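## 3. Age gaps and the "mentor" frame in celebrity couple coverage

Coverage of a new celebrity couple rarely starts from nothing. When the two people have already met in public, as co-stars, as coach and contestant, or as host and guest, the earlier meeting becomes the first fact in the story. We call this the mentor frame when one of the two once had some say over the other's career.

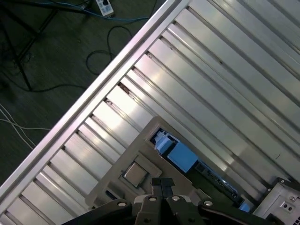 The question for this section is how long the frame lasts. Earlier work on gossip sites has treated it as a feature of the first week, when writers have little else to go on and old clips are easy to find. Lahlou and Vass argued that it fades once the couple gives an interview or appears together at an event. Our data support the first half of that claim and give only weak support to the second.

### 3.1 Material

We collected posts from entertainment sites and fan forums that mentioned one of 66 couples. A couple was included if both members worked in music, film or television and if at least one earlier meeting between them had been broadcast or reported before the relationship was. Couples who met privately were left out, even where a large age gap was part of the coverage.

The full set held 4,000 posts. After we removed reposts, automatic summaries and posts that named a couple only in a list of links, 1,860 were left for coding. Forum threads were cut at the opening post. Replies were saved but are not used here; they are taken up in Section 5, where the unit is the thread.

Three coders worked on the set. Yuxi Qian and Hicham Hajji coded the English posts, and Ha-rang Choo coded the Korean ones and a shared English sample. Each post was marked for whether it mentioned the earlier meeting, where in the text the mention came, and whether it described the meeting as a matter of rank (judging, hiring, teaching) or only of acquaintance. Disagreements were settled by discussion. Most of them concerned jokes. A line such as "she gave him four yeses, apparently" was coded as rank, since the humor depends on the reader knowing who sat behind the desk.

### 3.2 The frame in the opening paragraph

In the first days of coverage the earlier meeting was usually placed in the opening paragraph, often before the evidence for the relationship itself. Posts on the Kettani gossip pages did this almost by rule: the headline gave the two names, the first sentence gave the old job title, and the photograph or anonymous source came after that. Writers at Erbridge more often held the meeting back and used it to close the post.

Forum users behaved differently. On Plimlow, opening posts tended to assume that everyone knew the history and referred to it by the name of the episode or the season. New members sometimes asked what was meant, and the answer was nearly always a clip. For this reason a simple count of mentions understates how present the frame is on forums — the meeting is there, but in shorthand that an outside reader would miss. We coded shorthand as a mention where at least two coders recognized it.

### 3.3 After the couple speaks

Once a couple had spoken publicly, mentions moved down the page but did not go away. The wording changed more than the placement. Rank terms gave way to softer ones, and "his former judge" became "whom he first met on the show." The change was clearest when the couple had told the story of the meeting themselves, and writers then borrowed their phrasing, sometimes without quotation marks.

Two kinds of event brought the rank terms back. One was a breakup or a rumor of one. The other was a career announcement by the younger partner, such as a solo record or a first leading role, which several sites treated as a reason to ask who had helped. Older women in the set received this treatment more often than older men. The couples with an older woman were few, and we do not want to rest much on that difference.

Vass has suggested (personal communication) that the return of rank terms may come from site archives, where writers reuse a background paragraph from the first week. We found copied background paragraphs on Utberg and on Kettani. On Plimlow the same terms returned with no copied text, so the archive cannot be the whole explanation.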